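Home | Program | Talks | Slides and Notes | Venue

Speaker notes: Loss of grip force on the Kerora hand tool
Dewulf track, afternoon session, 11 slides

Slide 1. Title. Skip the company history. State the fault in one line: the controller reported a closed grip while the pads were still apart.

Slide 2. Setup. Kerora hand tool, two flat pads, driven through a linkage. Controller is the Drilen unit, stock firmware. Test was 600 open and close cycles on a bench, no load for the first part, then a plastic test block.

Slide 3. Timeline. First bad report at cycle 33. The log shows a normal close command, normal motor current, and a position value that stopped changing before the end of travel. The controller read the stalled value as contact. Pause here, the plot needs a moment.
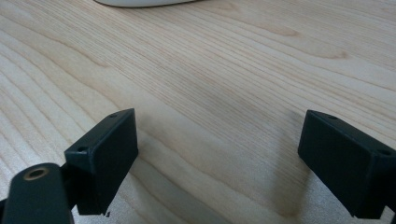 Slide 4. Cause. The position sensor sits on the motor side of the linkage. A set screw on the drive shaft had backed out, so the sensor and the pads no longer agreed. Zeroing at startup hid the offset. Say clearly that the firmware did what it was written to do.

Slide 5. Safety. An arm that trusts this signal will lift with nothing held, or with a part held at one corner. In the Bisel cell the second case dropped a part inside the guard. No injury. The guard door was shut.

Slides 6 to 8. Fixes, in the order we made them. Thread locker on the set screw. Full open and full close check at power-up, compared with stored travel. Contact now needs a current rise as well as a stalled position.

Slide 9. Results. Repeat run of 600 cycles, 2 faults flagged, both at the power-up check. Tool stayed disabled each time.

Slide 10. Still open: drift with temperature, pad wear.

Slide 11. Questions. Wiring diagram is in the backup deck.

Contact the program office | Copyright Dewulf | Back to top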